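**Registering interest in a motorcycle before the price is announced: is the deposit refundable?**

Posted by Bincombe_Rider, December

I wish to enquire about the terms on which dealers accept deposits for models that have been confirmed but not yet priced. My local dealer, Jakubowski Motorcycles, has opened a list for the forthcoming Ukari 200 and is requesting £100 to hold a place. The order form describes this sum as a "reservation fee" in one paragraph and as a "deposit" in another.

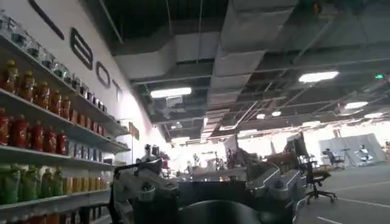 The form states that the place will be held until the first machines reach the Nernden depot, but it gives no month for that delivery. I have been told verbally that I am 19th on the list. I should be grateful for guidance on whether the money may be recovered if the final price is higher than expected, and whether the place may be passed to a member of my family.

---

**Nernden Owners' Desk**

The position depends chiefly on the written terms and on the manner in which the payment was made. Where a form uses two different words for the same payment, the buyer should request written clarification before any money changes hands. A dealer will normally supply this by email.

Members are advised to confirm the following points:

- whether the payment is deducted from the final price;
- the last date on which it may be withdrawn in full;
- whether a change of engine, colour or equipment releases the buyer from the order;
- whether the place is personal to the named buyer.

A reservation made without an agreed price is generally treated as an expression of interest, and many dealers return the payment on request. This should not be assumed. Some forms allow the dealer to keep a portion for administration, and the amount ought to be stated.

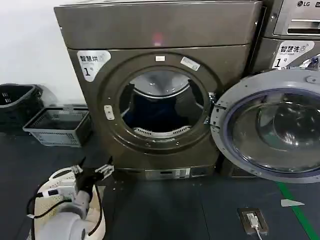

**Does a place on the list fix the price?**

A place on the list secures the order of allocation only. The price is fixed when the buyer signs the full order form, which should show the on-the-road figure, including registration and delivery.

With regard to transfer within a family, the dealer's consent should be obtained in writing. The new buyer will ordinarily be required to complete a fresh form.

---

**clutchcable2**

Had the same with a different make. Paid by card, asked for it back after around 2 months, received it without difficulty. Retain the receipt.

---

**Bincombe Riders' Association**

The Association agrees with the first reply and would add a note on part exchange. If a dealer has offered a value for the present motorcycle, that value should be recorded separately from the reservation and should carry an expiry date.

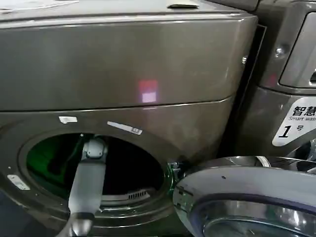 Valuations given well before delivery are frequently revised once the new model arrives, particularly where the mileage has risen in the interval. A member who is content to sell privately may prefer to leave the part exchange off the form altogether. The dealer should also be asked whether the first service is included, as launch offers vary between branches.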